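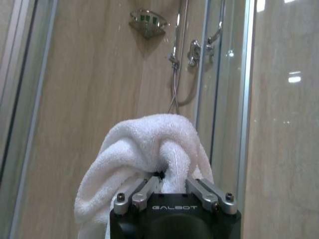

How often should I wash the bath towels?

After three or four uses is enough for most people, if the towel can dry fully between one shower and the next. In a small bathroom with poor air I would say after two or three. The nose is a good judge here. If the towel smells when it becomes damp again, it is already too late and it must go to the machine.

I received this question many times from readers, so I have put together my notes about towels and about the narrow bathroom in general. Ours is long and thin like a corridor, and I have cleaned it for many years now, so these are things I do myself.

Washing white towels

Wash them apart from the coloured things, and do not fill the drum more than two thirds. I use half of the powder which the packet recommends. Too much powder stays in the loops and the towel becomes hard like a board. Fabric softener I stopped completely. It gives a nice smell, but the towel then only pushes the water around on your back.

If your towels are already stiff, wash them one time with a cup of white vinegar and no powder, and then a second time with nothing. Never put vinegar together with bleach. Lowri Eynon wrote to me that she does this every December, before her family comes to stay, and that her oldest towels are still in use.

Before hanging, hold the towel by the short side and shake it hard five or six times. The loops stand up again and it dries softer. In the bathroom hang it open, over a rail, one layer if you have the space. A hook is practical but the middle part of the towel stays wet until the evening.

The shower wall

Panels which imitate wood or stone are easy to keep if you do a little each day. Take the water off with a rubber blade from top to bottom, then go over with a dry cloth. An old towel cut in four pieces is very good for this work, and you can sew the edges if the threads annoy you. Do not use scouring powder on a glossy panel. The scratches are small, but with the light from the side you will see all of them.

For the shower head with rubber nozzles, rub each nozzle with the thumb while the warm water runs. The lime comes off in small white crumbs. If it is very bad, wet a cloth with lemon juice or mild descaler, hold it against the nozzles for ten minutes and rinse well. Chrome does not like to stay longer than this in acid.

Marble and other stone 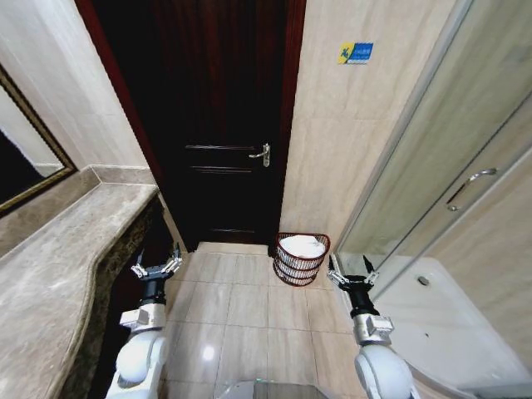 Long stone worktop, tiled floor: keep the vinegar away from both until you know what they are made of.

Bleddyn Ifans asked me what he can use on marble. Only warm water and a few drops of washing-up liquid, or a soap with neutral pH. Vinegar, lemon and lime remover eat the polish and leave dull spots, and these spots cannot be washed away. So when I clean the shower head I carry the lemon cloth in a bowl, not dripping across the room.

Under the soap and the perfume bottles I put a small tray. Dry the back corner of the worktop, where it meets the wall, because there the water stands and nobody looks.

Glossy floor tiles are cleaned with a nearly dry mop. Start at the far end and walk backwards to the door, and change the water once. If the floor still has stripes, you have used too much product. Wash again with clear water only.

The wooden door

A dark door shows dust more than a white one, mostly in the grooves. I use a soft dry paintbrush along each groove and after this a cloth which is only slightly damp. The handle I clean with the same cloth and dry it immediately. Leave the door open for half an hour after the shower, if your family permits it.

Mirror with a gold frame

Spray the cloth and never the glass. The liquid runs down behind the frame and after some years you get black edges. The frame itself wants only a dry brush.

Last corrected 10/30/25. Thank you to Yurani Ccori for the advice about the paintbrush.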